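4.2 Grasp-state estimation from the wrist view

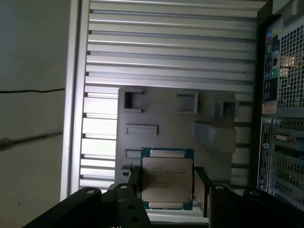 Most of the trouble we ran into over the course of this work came down to a simple question that the planner has to ask again and again: how is the part sitting between the fingers right now? In the early versions of Drindiler, our planning layer, we answered it once, at the moment of pickup, and then trusted the arm to carry that answer faithfully all the way to the board. That was a reasonable thing to try, and for large parts with generous tolerances it served us well enough. A processor is a less forgiving passenger. It is thin, it is held by two opposite edges, and a small rotation about the line between the fingertips is easy to pick up along the way, especially when the wrist has to turn in order to clear the side of a computer case.

We therefore moved the estimate into the control loop and let it run for as long as the part is in hand. The estimator, which we call Gaete, takes each image from the wrist camera and fits the outline of the part to a flat model with a known width and height. The fingers help us a good deal here. They are always in view, they are always in nearly the same place, and their position is known from the joint reading, so we can use them as a ruler and look for the part only in the space between them (Figure 2).

What we did not expect, and what took us a good part of the spring to sort out, was how much the background matters. A processor has a bright metal heat spreader with straight edges, and the inside of a desktop computer is full of bright metal things with straight edges too. Our first edge detector was quite happy to lock onto the long parallel fins of an aluminum panel and to report, with great confidence, a part several times wider than the gripper can open. Figure 2 shows the kind of view in which this happened most often, with the fins running behind the part and a gray plastic shroud breaking them up into shorter pieces that look even more like the thing we wanted.

Two changes brought this under control. The first is a color term. The green-blue substrate that shows around the heat spreader is a much better cue than the metal itself, and we now ask that any candidate edge have substrate color on its inner side before it is allowed to vote. The second is a motion term. While the arm moves, the background slides through the image and the part stays put relative to the fingers, so an edge that drifts with the background over a short window is dropped. Neither idea is new, and readers who have worked on in-hand tracking will recognize them both, but we found that they needed to be used together. With color alone, the estimate wandered whenever a shadow fell across the substrate, and with motion alone it had nothing to go on while the arm was standing still.

We tuned both terms on 179 recorded approaches made in the Brumside cell, and kept the same settings for everything reported in the rest of the paper. We did not try to read the text etched on the heat spreader. It is small and often blurred at the working distance, and the planner has no need of it.

Figure 2. Wrist-camera view during an approach to an open computer tower lying on its side, with a processor held upright by its left and right edges.

The output of Gaete is passed to Drindiler as an offset and a tilt, along with a score that says how far the two terms agree. When the score is low, the planner holds its current plan and asks the arm for a small sideways motion, so that the motion term has something to work with. The choice of that motion is taken up in the next section, together with the limits that the side of the case puts on it.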